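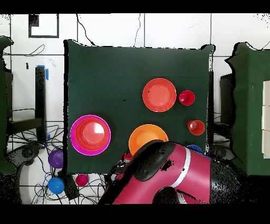 Stunedel Hall's tableware lending shelf is open again, and very glad we are to see it back! The shelf, which lends out bowls, plates and cups to anyone in the village planning a birthday tea, a street lunch or simply a bigger family supper than their own cupboards will stretch to, has been closed since last December, when the old storeroom was given over to the roof repairs.

The bright pieces so many families know are all going out on loan once more, and there are plenty of them, with about 200 to choose from after a generous gift from the Greller Lane playgroup (who have moved to smaller premises and could no longer find room for theirs). Everything has been washed and sorted over the past few weeks, mostly on the tables with the dark green cloths, and it has been a cheerful sort of job, with a good deal of tea drunk along the way. 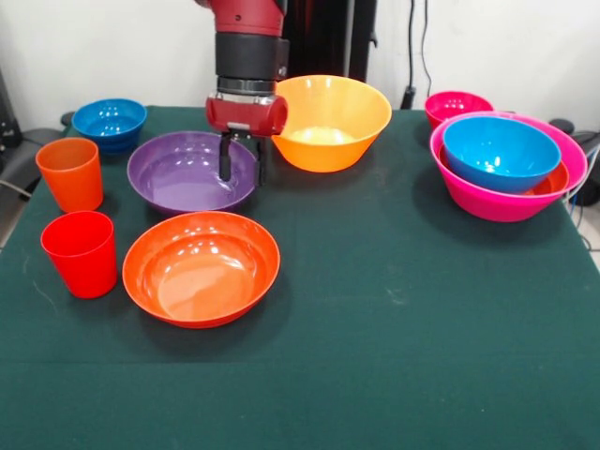
Colours are still mixed, so if you have your heart set on an all-orange table or a purple bowl for the trifle, do please say so when you book and we will do our very best to put a set together for you. Borrowing costs £2 a box, whatever you put in it, and the money goes towards the kitchen fund, which stood at £1,353 at the last reckoning and will pay for a new sink and draining board.

Boxes can be collected from the side door on Quezada Road and should come back clean and dry within the week. Larger parties, of up to 40 guests, are asked to book a fortnight ahead. Forms are in the porch, next to the Ididen walking club notices.

September 2020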